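Subject: Re: [premises-users] Padlocks and keys for shared lockers and cupboards: revised arrangements from November
From: Samira Darwish, Premises Office
Date: 18 October 2021
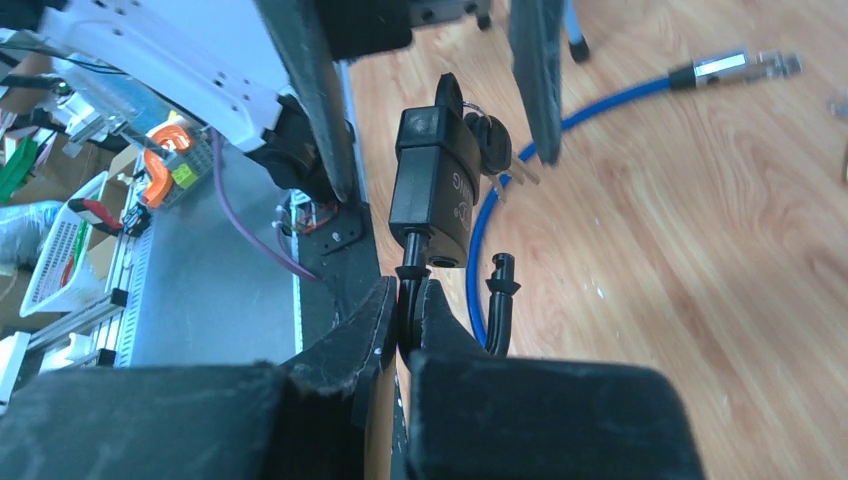

Black padlock with its bunch of keys on a ring through the shackle.

Dear colleagues,

I write in reply to the message copied at the foot of this one, and to the several similar enquiries received by the Premises Office since the notice on padlocks was displayed in the entrance hall. As the questions overlap a good deal, one reply is being sent to the whole list. Members who have already written separately will not receive a further answer unless their question concerns a particular locker or cupboard.

1. Which padlocks may be used

From the first day of November, lockers in the Nyberg Building and the cupboards along the Stelleo corridor are to be secured only with padlocks issued by this office. Private padlocks now in place may remain until the end of that month. They should then be taken off by their owners and kept at home or handed in.

Members who use the outdoor stores at Grirkum are not affected. The hasps on those doors are of a different size and the present locks will stay as they are until the doors themselves are replaced.

The office holds a stock of 400 padlocks for this purpose, and each locker or cupboard will be allotted one. A member with two lockers will therefore sign for two padlocks, and the number of each locker will be written against each signature in the register.

2. Keys

A number of members have asked why all the keys to a padlock are handed over at once. Under the old arrangement the office kept one key back, and the board behind the counter held 1240 keys when it was last checked. Many had lost their tags. It was not possible to say which locks they fitted, and in several cases the locks had long since gone.

All keys will now be issued together on the ring. Members are asked to separate them on the day of issue, to carry one, and to put the others in a safe place away from the premises. Please do not hang the full bunch from the shackle while the locker is open. Of the 19 locks reported to this office over the past year as missing or unusable, most had been left open on the hasp with the keys attached.

Coloured tags may be added to the ring. Names, locker numbers and room numbers should not be written on them.

Where a cupboard is shared between two groups, each group should hold at least one key, and the names of both key-holders should be given to this office. Keys must not be copied outside. Should a further key be needed, please apply in writing and one will be obtained.

3. Marking

Please do not scratch, paint or engrave the padlocks. Each will be entered in the register when it is issued, and a small paper label may be tied to the shackle by members who find it hard to tell their own lock from their neighbour's. Labels should carry initials only.

4. Care

Dust and fluff collect in the keyway, particularly in the lockers nearest the workshop. If a key becomes stiff, please do not force it, and do not use cooking oil or furniture polish. Bring the padlock to the counter and it will be cleaned. A bent key should be handed in at the same time, even where it still turns.

Padlocks should be kept closed on the hasp at all times, including when the locker is empty. Two were found last winter on the floor beneath the benches and one in the sink of the upper kitchen.

5. Lost keys and locks

The loss of a single key should be reported within the week. There is no charge for the first. If all the keys to a padlock are lost, the lock will have to be cut off, and the member concerned will be asked to be present. The contents will be listed and signed for before a new padlock is fitted.

Members who find a padlock or keys anywhere on the premises are asked to bring them directly to the counter. They should not be left on window sills or pinned to the noticeboard, as has been the custom. Items handed in will be compared with the register, and the person to whom they were issued will be informed by email.

6. Older locks and the Zirus cabinets

The grey steel cabinets bought from Zirus in 2000 have built-in locks, for which this office holds no spare keys. Where the built-in lock still works, it may continue in use. Where it does not, a hasp can be fitted to the door on request and a padlock issued in the usual way. Requests should state the cabinet number, which is stamped inside the door on the hinge side, and whether the cabinet can be emptied for a morning while the work is done.

7. Collection

Padlocks may be collected from the Premises Office counter during normal opening hours. Please bring your membership card and the number of your locker. Members may collect for a colleague if they bring a signed note. It would be of help if groups with more than five lockers would send one person with a complete list.

On the particular point raised below about the sewing group's tall cupboard, the double door will need only one padlock provided the bolt on the left-hand leaf is pushed fully home. The bolt was stiff when last inspected and has been added to the list of repairs.

Yours faithfully,

Samira Darwish
Premises Office

----- Earlier message -----
To: premises-users
Subject: [premises-users] Padlocks and keys for shared lockers and cupboards

> Dear Ms Darwish,
>
> The notice in the entrance hall states that padlocks will in future
> be issued by your office. I should be grateful if you would clarify
> the following on behalf of the sewing group.
>
> We share the tall cupboard in the Stelleo corridor with the evening
> drawing class. Are both groups to hold keys, and who is to sign for
> the lock? At present we have one key between us, kept in a tea tin,
> and it has twice been taken home by mistake.
>
> The cupboard has a double door. Will one padlock be enough, or should
> we ask for two?
>
> Lastly, may we continue to use our own padlock until the new one has
> been collected? It is a good one and we would be sorry to leave the
> machines unlocked, even for a day.
>
> With thanks for your attention,
>
> Secretary, Sewing Group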